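Girkari 6 is out: our planning and perception tools now tell you what they aren't sure of

PRASACH, May — Hi, everyone. I'm Fengying Kang, I run the software side at Vultitz, and I get to write this release myself because our usual writer is on leave and I begged. Girkari 6 is available for download starting this morning at 9, and it's the version I've wanted to ship since I joined the company.

If you're new to us, Girkari is the software that sits between a pile of recorded demonstrations and a robot arm that has to do something useful with them. It lines up the video with the motion, checks the recordings, trains the grasp model and hands a plan to the controller. People use it for bin picking, kitting, shelf work and a few things we never planned for (hello to the bakery folks, we love your bug reports).

The big change in this version is in perception. Older releases would give you a pose for the fingers in every single image, whether or not the image had enough in it to work one out. Put a gripper up close to a plain white surface and the tracker had almost nothing to hold on to, so it guessed, and the guess looked just as confident as a good one. Then the planner trusted it, and you spent an afternoon wondering why your arm was drifting to the left. I've lost a few of those afternoons myself! 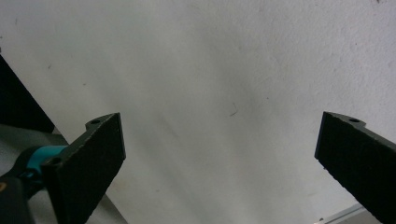

Girkari 6 puts a confidence score on every pose and carries that score all the way through to the planner. When the score drops, the planner slows the motion down, leans on the arm's own joint readings and waits for something better to look at. You can set the cutoff yourself, or leave it on the default, which is what I'd do for the first week or so.

Aiguo Jia wrote most of the new tracker, and I asked him for something I could quote. "It was mostly deleting code," he told me. "The old version had 142 settings and I don't think anyone touched more than a handful. We kept the ones people used and made the rest automatic. If I broke your favorite, email me and I'll put it back."

We also rebuilt the review tool, now called Cao. It used to be a script you ran overnight, with a log file at the end that you had to read with a ruler. Now it opens in a browser, plays your recordings next to the finger positions and the confidence score, and lets you mark a stretch to keep, fix or drop. You can type a note on any stretch and it stays with the recording when you export. Keyboard shortcuts are in — yes, finally — and you can change them.

During the beta we ran 755 recordings through Cao, from our own benches and from customers who agreed to share. The tracker flagged a lot more low-texture stretches than I expected going in, mostly walls, boards and tabletops seen from close up. Many of those recordings were still perfectly good for training once the weak stretches were marked, so please don't throw anything out before you've had a look in Cao.

A few smaller things that made it in: faster loading on long recordings, a gripper width readout that no longer jumps when you pause, a dark theme, and error messages that name the file that caused the error. The simulator bridge has been updated too, and the old plug-in format will keep working for the next 2 releases.

One warning before you upgrade. Project files saved in Girkari 6 won't open in earlier versions, so make a copy first. The upgrade itself takes a few minutes on a normal workstation, longer if you ask it to score your old recordings at the same time. I'd let that part run over lunch.

Girkari 6 is free for everyone on a current support plan, and Cao comes with it at no extra cost. Schools and university labs can apply for a free license through the Vultitz website, same as before. Aiguo and I are hosting an online walkthrough later in May, with plenty of time for questions, and the sign-up form is on the Girkari page.

About Vultitz: We make control, perception and planning software for robot arms and grippers. Our office is in Prasach.

Press contact: Fengying Kang, Vultitz press desk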